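3.2 Recipe corpus and substitution labels

Recipes for ground-meat dishes were taken from two sources, the Hukeck home cooking archive and the reader submissions kept by Pristevness. After removing duplicates and recipes with no stated quantities, the corpus held 2,000 entries. Each entry was split into an ingredient list, a method and any free-text notes left by the cook. The notes were kept because most substitutions appear there and not in the ingredient list itself.

A substitution was recorded when a note named an ingredient from the list and offered another in its place. Of the 2,000 recipes, 1,520 had at least one such note. Binders were the most frequent category, with breadcrumbs replaced by rolled oats, crushed crackers or cooked rice. Notes that offered a change in quantity only ("use less if the onions are large") were given a separate label and are treated in Section 3.4. Salt was left out of the analysis, as almost every cook who mentioned it said to add it to taste.

Two annotators labeled each note. Where they disagreed, the note was read again together with the full method, and the label that fit the cooking step was kept. Most disagreements concerned milk and egg, which can serve as binder, as liquid or as both. A mixture with soaked bread and one egg was labeled as having two binders. A mixture with dry crumbs and milk was labeled as having one binder and one liquid, even when the cook told the reader to combine them first. 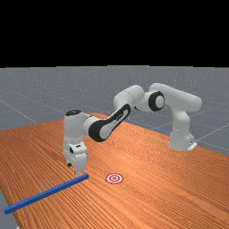

Figure 2. Simulated arm and table.

Touran Ghasemi, commenting on a draft of this section, objected that the two-binder rule treats soaked bread too simply. In her reading, bread squeezed out by hand adds little liquid, whereas bread added straight from the bowl changes how long the mixture must rest before shaping. She asked that resting time be recorded next to every binder label, and that kofta and meatloaf not share one table.

The first request was adopted. Resting time was entered in minutes where the method gave it and left blank otherwise; phrases such as "until firm" were not converted. The second was adopted in part. Shaped and loaf-baked dishes are reported separately for binders but together for herbs and spices, where the notes for the two groups differed little. Mint and dill were swapped for parsley in both groups, and fresh chili for dried flakes.

A subset of 460 recipes was then set aside for the kitchen tests in Section 4. Recipes that called for equipment beyond an oven, a skillet and a mixing bowl were not eligible. Ingredient names in the subset were matched to the Sima list, with regional names merged under a single entry (cilantro and fresh coriander, scallion and green onion). Names with no match were entered by hand.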